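Masking the gripper fingers and checking gap width before training
Vevside tooling notes, part 4
Written by Nosipho Cele

Part 3 ended with a folder of synced recordings: one stream per wrist camera, one from the head camera, and a width log for each gripper. In this part we clean those recordings so a policy can be trained on them. The task is the cap display one, where a wire cap frame and a baseball cap are handled on a wooden board with two hand-held grippers.

You will need Lekex 11 or later, the Stoltance plugin for mask editing, and enough disk space for a second copy of your wrist video. The commands assume you are in the session folder.

What we are fixing

Wrist video has the fingers in it all the time. That is useful, up to a point, as the policy needs to see where the jaws are. The trouble starts in the segmentation step, which looks for thin objects by edge and color. A dark finger has a hard straight edge, and the segmenter will happily follow it. If a rod passes close to the finger tip, the two edges get joined and you end up with one object that moves with the hand.

The second problem is glare. Pale wood under overhead light gives a bright patch, and when it falls between the jaws the tracker loses the grain it was using as texture. Pose estimates then drift for as long as the patch is in view.

Step 1. Pick a reference image

Run lekex ref --stream wrist_left and step through until you find one with the jaws open, nothing held, and both fingers clear against the background. Pick one with part of the wire frame in view as well. You want a hard case in front of you while you draw the mask, so that you notice when the mask starts eating into the object.

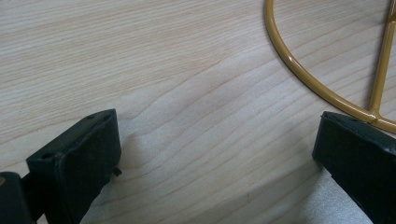 Wrist view with the jaws open. The yellow rod comes very close to the right finger, and there is glare on the wood between the two.

Save it with the S key. It goes to refs/ under the stream name.

Step 2. Draw the finger masks

Open the reference in Stoltance and draw one polygon per finger. Follow the inner face closely and be loose on the outside, where the finger runs out of the picture anyway. Include any gripper body that shows in the corners. Do not try to trace the small holes along the top rim. They fall inside the polygon and you can ignore them.

On the side where the rod passes near the finger, pull the polygon back by three pixels. It is better to leave a thin dark line of finger than to cut into the rod.

The fingers move in the image as the jaws close, so a single polygon is only right for one width. Save this one as open, then repeat the drawing at half width and at fully closed. Lekex blends between the three using the width log. Draw the points in the same order each time or the blend will twist.

Step 3. Mark the glare

Glare is handled as a weight map, so those pixels still count, only less. Set this in session.cfg:

glare_mode = weight
glare_min = 0.2
glare_blur = 33

Leave the blur at 33 to begin with. Small values give a hard border around the patch, and the tracker will lock on to the border as if it were a real edge. I lost a Saturday to that one.

If your object is yellow or gold, turn on keep_saturated too. Glossy paint throws bright streaks along the top of each rod, and without this option the streaks are treated the same way as the patch on the table.

Step 4. Check the width log against the masks

Run lekex width --plot. You should get a smooth line for each gripper, with flat sections where the jaws are held still. What you are looking for is an offset between the line and the masks. Scrub to a spot where the jaws are fully closed and see whether the closed polygon sits on the fingers. If it is early or late, shift the log:

lekex width --shift 2

The number is in video frames and can be negative. Do each gripper on its own. They are on separate cables in our setup and do not always start logging together.

One of my sessions had 2,113 frames and the right log was short by 11. The cause was a late start, so a plain shift fixed it. If your log is short and the offset grows over the session, a shift won't help. Go back to part 3 and redo the sync.

Step 5. Line up the head view

The wrist views are too close to tell you which object is which. A curved rod near the jaws could be the dome or the ring, and the labels have to come from the head camera. On our board the wire frame and the cap lie next to each other, which makes the labeling fairly quick. Click once on each object in the head view and once on each gripper body, then run lekex link. The labels are passed to the wrist streams wherever the poses agree.

Watch the black items. A black cap and a black gripper touching each other will often come out as one region. Put an extra click on the brim and another on the gripper body, and check that the split holds for as long as they are in contact. The white finger pieces are easy to pick out from the head camera, so use those as your anchor points.

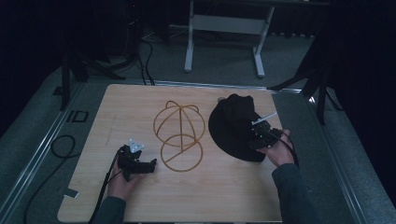
Step 6. Export and look at the rejects

lekex export --format chukwu --rejects keep

Chukwu is the training format we use for everything in this series. The rejects flag saves each dropped frame with a reason code. Open that folder before you train. On my first export 402 frames were dropped with code M2, meaning the mask covered too much of the object, and nearly all were moments when the jaws were close to a rod. I pulled the half-width polygon back a little more and ran it again.

Other codes you may see:

G1 — glare weight too low over most of the picture. Raise glare_min.
W3 — no width value for this frame. Go back to step 4.
L1 — no label came across from the head view. Add a click near that time and rerun lekex link.

Some L1 rejects are normal at the start and end of a session, when the hands are coming in or going out. I leave those alone.

Part 5 covers the training config and how to hold out whole sessions for testing.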